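Lab Notes: Learning to Grasp Without a Robot in the Room

By Leonie Costigan

December 28, 2023

If you have walked past the Plendar group's door this year you will have heard them arguing about bottles. Bottles, mugs, whatever happens to be on the desk. The question behind the arguing is a good one: how much can a robot arm learn from a person who simply picks things up with the same kind of fingers the arm will later use?

Most teaching of this sort is done by steering an arm from a distance, and it is slow going. Anyone who has tried it knows the feeling of spending a whole afternoon on a few dozen clean grasps. Plendar takes the arm away for the teaching part. A person holds the gripper, a wide-angle camera rides along with it, and every recording shows the task from the fingers' own point of view. Later the same fingers and the same camera go onto an arm, so the view the policy was trained on is very close to the view it gets at work.

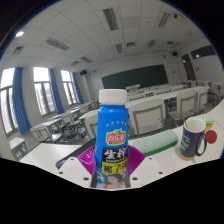 Hae-won Na, who runs the recording side, wanted to know whether the place matters as much as the object. Her hunch was that a plain lab bench teaches a policy to rely on the bench. So the group took the grippers out to classrooms, kitchens and reading rooms, and left the everyday stuff on the desks where it was. In June they had 1000 demonstrations, collected across 195 desk layouts, and they froze the set there so that everyone would be training on the same thing.

What they did next is my favorite part of the work. They trained two policies with the same network and the same number of demonstrations. One saw only bench recordings. The other saw the mixed rooms. Both then had to pick up a drink bottle and set it back down on a desk neither had seen before, at the Mistside building, with other objects close by.

The bench policy managed a little under half of its tries. The mixed policy finished 84 percent! Sipho Steyn, who scored the trials, made the team run the whole thing again on another floor before he would let anyone put the number on a slide – and it held up well.

Part of the credit goes to how the approach is recorded. The fingers stay open on the way in, and both of them remain in view at the sides of the target, so the policy always has something to measure the gap against. Li-hua Wu tried cropping the fingers out to save memory. The grasps got worse within a day's training and she put them back.

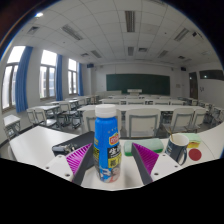

What still goes wrong

Crowded desks. When a second object stands close to the target, the policy sometimes drifts toward the wrong one, and mugs are the worst for this. The handle points a different way each time, and anything leaning out of the top changes the outline as well. Li-hua has a version that picks its target once, early in the reach, and sticks with it. It looks very promising on mugs, though it has only been through seven full test runs so far, so please don't quote me on it yet.
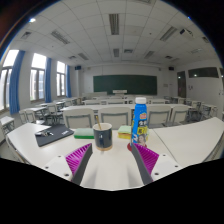

Where to find out more

Ashton Ormsby is writing up the method with Hae-won, and a draft should go around the Sutcliffe reading group early in the new term. They would love comments from people who work on other kinds of hands, especially soft ones. The recordings are on the shared drive under Plendar, along with the training settings for both policies and Sipho's scoring sheet.

The group is also looking for more rooms. If your desk is messy and you don't mind it staying that way for an hour, write to Hae-won. The Bralton workshop has already said yes, and she is very excited about the shelves.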